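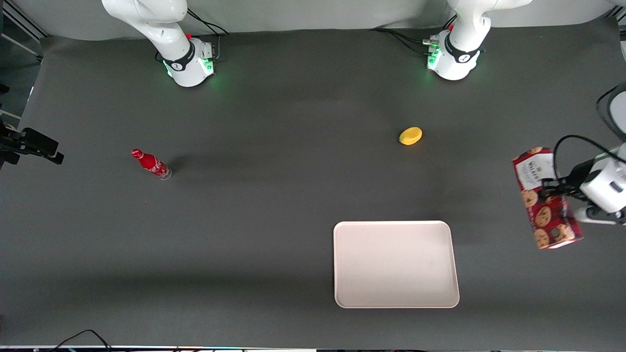
A red tin, a lemon, a Coca-Cola bottle and a white tray.

How does a hotel work?

You go in, you get a key card, you jump on the bed. But who made the bed? And how did the hotel know you were coming? Lets find out.

Before you get there

A grown-up books a room. Maybe on a phone, maybe by calling. The hotel puts your name next to a room type (two beds, one bed, a bed that folds out of a couch) and saves it for that night. That's a reservation. It means "this one is taken."

Some hotels are tiny. The Niven, up in the hills at Ulline, has 5 rooms and one front door key on a big brass ring. The Skindum is down by the harbor in Zerkolano and it has 281 rooms. Same job, lots more pillows.

Checking in

The first desk you see is the front desk. The person there finds your reservation, asks your grown-up for ID and a credit card, and makes your key.

Key cards are neat. Many have a stripe or a tiny chip. The desk puts a code on it, and the lock on your door looks for that code. Right code, click. Wrong code, little red light. After you leave, the code stops working, so the card you found in your backpack in December won't open anything. Sorry.

Who cleans up?

Housekeeping! They start in the morning, when people are checking out. Sheets off, clean sheets on. Trash out. Towels, soap, vacuum, bathroom. Then the next room. And the next.

They push a big cart with everything on it. Look for one in the hallway, but don't ride it.

All those sheets go down to the laundry. In a big hotel the washers are huge, taller than you. At the Skindum they can wash 200 towels before lunch. There's a machine just for ironing sheets too, it has hot rollers and the sheet goes in wrinkly and comes out flat.

Breakfast

Somebody is in the kitchen while it's still dark. At the Skindum the bakers come in at 5. Bread first, then eggs, then cutting up fruit. The Niven just does toast, jam and boiled eggs, and you eat at one long table with everybody else.

At night

Hotels don't close. One person stays up at the front desk all night in case a guest is late or sick or locked out in pajamas. (It happens a lot.) They also add up the days money and get the bills ready for morning.

Words to know

Lobby: the big room by the front door.
Suite: say "sweet." More than one room joined together.
Vacancy: an empty room you can rent. "No vacancy" means full.
Concierge: say "kon-see-AIRZH." Helps you find stuff to do, like boat rides or pizza.

Try it

Next trip, leave the Do Not Disturb sign on your door one morning and see what's different when you get back. Ask your grown-up first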